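Filed under: Kitchen > Worktops > Care and Cleaning

How I seal and look after a marble worktop

I put marble in my kitchen against the advice of pretty much everyone I know, and I'd do it again tomorrow. It does mark. It does need a bit of attention. But most of the horror stories I've heard come from people who never sealed theirs, or who sealed it once when it went in and then forgot for years (I was in that second group for a while, so no judgement).

My main run of stone is a pale slab I bought from a yard called Statanow, and it cost me £1,240 cut and fitted. The man who fitted it, Borislav Radulović, taught me most of what follows while he was packing up his van. I've added a few bits of my own since, mostly from getting things wrong.

Before you start: find out if it needs doing

You might not need to seal at all. Put a tablespoon of plain water on the stone in a spot you use a lot – next to the hob is good, or wherever you chop – and leave it for fifteen minutes. Wipe it off and look at the stone from a low angle with a light on.

If the patch looks the same as the rest, your sealer is still doing its job and you can go and have a cup of tea. If there's a darker patch where the water sat, the stone is drinking it in and it's time. Don't panic about the dark mark, it fades as it dries out. Do the test in a few places, because the bit by the sink wears out long before the bit under the toaster.

My sink end wants doing every April. The far corner I've only done twice.

What you'll need

A penetrating sealer meant for natural stone. I use one called Hundora, which smells a bit but wipes on easily. Avoid anything that promises a shiny film on top, as those scratch and peel and then you're scraping them off.
A mild washing-up liquid, or a proper stone soap.
A bottle of isopropyl alcohol.
Plenty of clean white cotton cloths. Old T-shirts are great. White, please! I used a red tea towel once and spent an evening regretting it.
Rubber gloves, and a window you can open.

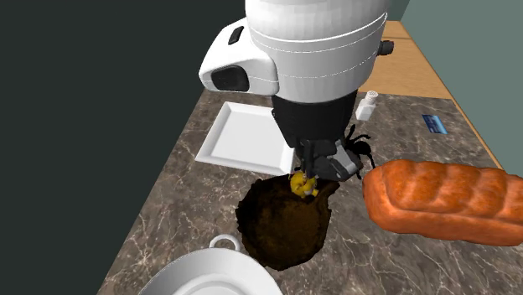
Step 1: Clear everything off and wash it

And I do mean everything, including the kettle and that pot of wooden spoons that never moves. You'll find crumbs you didn't know about. Wash the whole surface with warm water and a small squirt of washing-up liquid, rinse it with a fresh cloth, then rinse again. Soap left behind will stop the sealer getting in and you'll end up with a cloudy patch.

Keep vinegar, lemon and bathroom sprays well away. Marble is soft, chalky stuff underneath it all and acid eats the polish off. The dull mark it leaves is called an etch, and sealing won't prevent it, which I wish I'd understood earlier. Sealer slows down stains. Etches are a separate problem and I'll come to them.

Step 2: Get the grease off

Go over the whole lot with isopropyl alcohol on a cloth, with the window open and the hob off. Pay attention to the places where oil gets splashed about. The cloth will probably come up yellowish even if you thought the worktop was spotless (mine always does).

Step 3: Deal with old stains now

Anything you seal over is going to be much harder to shift later, so do it at this point. For an oily stain I make a paste from bicarbonate of soda and water, thick like peanut butter, spread it over the mark, and cover it with cling film taped down at the edges. Leave it a full day, then take the film off and let the paste dry out completely before you scrape it up with something plastic. A bank card is fine.

It can take more than one go. I had an olive oil ring that needed 3 rounds over a long weekend, and I was ready to give up after the second.

For tea, coffee or wine, swap the water in the paste for hydrogen peroxide from the chemist, the weak sort. Only do this on white or very pale marble, as it can lighten a dark stone. Try it on a hidden bit first.

Step 4: Let it dry properly

Everyone rushes this, me included. The stone holds water long after it looks dry. I leave mine overnight at the very least, and if I've used a paste on it I give it another day on top. Live on toast. It's fine.

Step 5: Put the sealer on

Read the tin first, as the times vary. With mine, I work in sections as wide as I can reach without stretching, wipe on an even coat until the stone looks wet all over, and let it sit for seven minutes. If a patch goes dry before the time is up, add a drop more there.

Then comes the important bit. Buff off every trace of what's left with a dry cloth, and then again with another dry cloth. Any sealer that dries on the surface turns into a sticky haze. If that happens to you, wet a cloth with a little more sealer, rub it over the haze to soften it, and buff it straight off.

Do the edges too, and around the tap hole. I forgot the front edge the first year and it's still a shade darker than the top.

Step 6: Second coat, then hands off

Check the tin for how long to leave between coats, and do the water test again before you bother with a second. If the drops sit up in beads, one coat was enough. After the last coat keep it dry for a day, and don't cook on it.

Day to day, mop up spills as soon as you see them

Food straight on the stone is the thing to watch for. Butter and sauces leave grease behind, and anything dark and runny can colour the stone if it's left. Lift the spill up with a cloth or a soft scraper and work from the outside in, so you don't spread it further. Then a wipe with warm soapy water, a rinse, and dry it off. 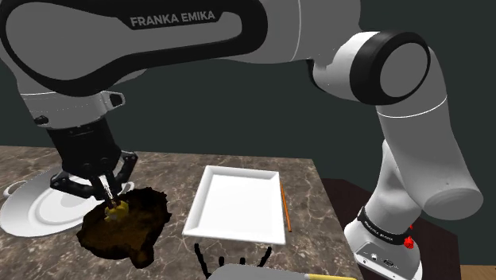 About those etches. On a honed (matt) finish you can often blend a small one away yourself with marble polishing powder, a damp cloth and some patience. On a high polish it's trickier, and I'd get someone in for anything bigger than a coin. Borislav's view was that you should wait until you've got a few and have them all done in one visit, and that's what I do now.

I also keep a big wooden board out all the time, a tray under the oils, and a trivet by the hob. The tray has saved me more scrubbing than anything else on this page. Cheap one, too.

If your stone is a different sort – a friend has a brown one sold under the name Alcantara, and I'm still not sure what it is – ask the yard before you put anything on it. Some hardly soak up anything, and the sealer just sits on top looking smeary. The water test will tell you, so start there.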